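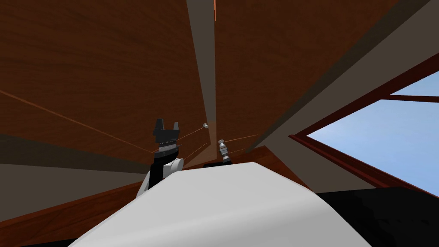 Acheter le temps avant d'acheter les bras

Chaque mois d'octobre, c'est la même fièvre dans les ateliers comme le nôtre : les lignes budgétaires s'ouvrent, les catalogues circulent, et tout le monde veut son robot à deux bras. Je comprends très bien cet enthousiasme, je le partage ! Mais je voudrais plaider pour une idée toute simple, que nous avons appliquée chez Arumitz et dont je ne suis toujours pas revenu : la première ligne du budget devrait aller à la simulation.

Quand Bình Đinh a repris la planification du matériel, notre tableau commençait par les bras, continuait avec les préhenseurs et finissait par un petit « divers logiciels » de 52 euros, sans doute une licence oubliée. Elle a retourné le tableau. En haut, elle a mis les heures de calcul, les modèles de mobilier et le temps de la personne qui regarde les essais un par un. Le matériel est passé en bas, avec un point d'interrogation. Dans la réunion du mardi, il y a eu un silence, puis beaucoup de questions, et enfin une discussion passionnante sur ce que nous voulions vraiment faire faire à ces machines.

Car c'est bien là que ça se joue. On compare volontiers des charges utiles et des garanties, et on oublie de se demander si la pince passera entre un montant et une porte, à quel angle l'épaule va gêner, ce que verra la caméra quand le robot sera collé au meuble. Dans une pièce simulée, ces questions se posent dès le premier après-midi. On change la hauteur d'une table en quelques minutes, on recommence, on change encore - et on n'a rien rayé.

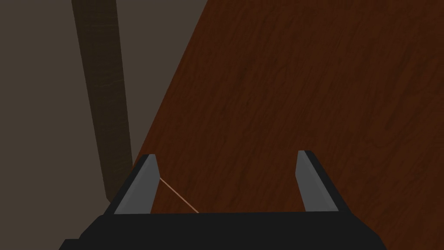 Nous avons donc lancé 1 707 essais virtuels avant de signer quoi que ce soit. J'en ai regardé beaucoup, certains très laids, et j'y ai pris un plaisir fou. L'ouverture des doigts, par exemple : sur la fiche technique, c'est un chiffre parmi d'autres. Après une semaine devant l'écran, c'est devenu notre premier critère de choix, devant la vitesse, et l'option la plus chère du devis de Dunness a disparu de la liste sans que personne la regrette.

On me répond souvent que la simulation ment. Bien sûr ! Les frottements sont approximatifs, la lumière est trop sage, un vrai meuble a du jeu dans ses charnières. Je ne propose à personne de s'en contenter. Nos collègues d'Allidthorpe ont gardé 13 journées d'essais sur une machine louée, après la phase virtuelle, et je trouve leur dosage excellent. La location coûte cher à la journée, alors autant y arriver avec des questions précises et une liste de gestes déjà triés.

L'autre objection vient des financeurs, qui aiment inaugurer quelque chose. Un serveur et des fichiers, cela se photographie mal. Chez Tạ, on a trouvé la parade : une démonstration sur grand écran, manette en main, ouverte à tous les services. Les gens du magasin sont restés jusqu'à 18 heures et ont signalé deux situations auxquelles le bureau d'études n'avait pas pensé.
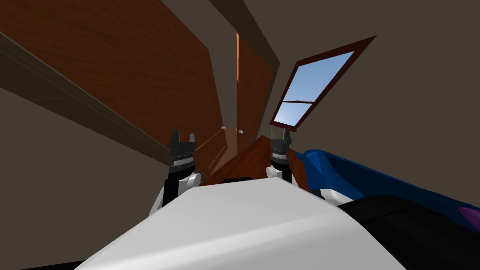 Ce que je mettrais dans le prochain budget

D'abord, une enveloppe de simulation votée séparément, pour qu'elle ne serve pas de réserve le jour où le prix du bras augmente. Ensuite, du temps humain, beaucoup plus qu'on ne croit : quelqu'un doit construire les pièces, y placer le mobilier, relancer les essais ratés et surtout les regarder. Je prévoirais aussi une centaine de cas - disons 100 tout rond, pour avoir un objectif - rédigés par ceux qui travailleront à côté de la machine.

Et le bras ? Il vient après, et je l'attends avec impatience. Bình garde le bon de commande dans un dossier, avec deux modèles encore en lice. Nous tranchons au printemps.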